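Prando Hosted Store -- Small Shop Plan

If you have been putting off selling online because the whole business sounds like a headache, we'd love for you to have a look at Prando, the hosted store package we put together at Hikham for shops with a modest catalog and not much spare time. You get your pages, your shopping cart, your product search and a year of hosting, all in one bundle, and you can list up to 1,049 items before you need to think about the bigger plan.

There are 16 page layouts to pick from, and every one of them works nicely on a phone. Nuala Ó Riain and her team will move your old pages over for you, usually in around two weeks, and they're very patient with questions (we've asked them plenty ourselves!). Already keeping your stock list in Zodgate? Bring it along -- it loads straight in, photos and all.

The plan is $23 a month, billed monthly, and you can stop whenever you like. Your domain name stays in your own name the whole time.

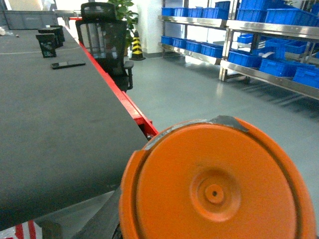
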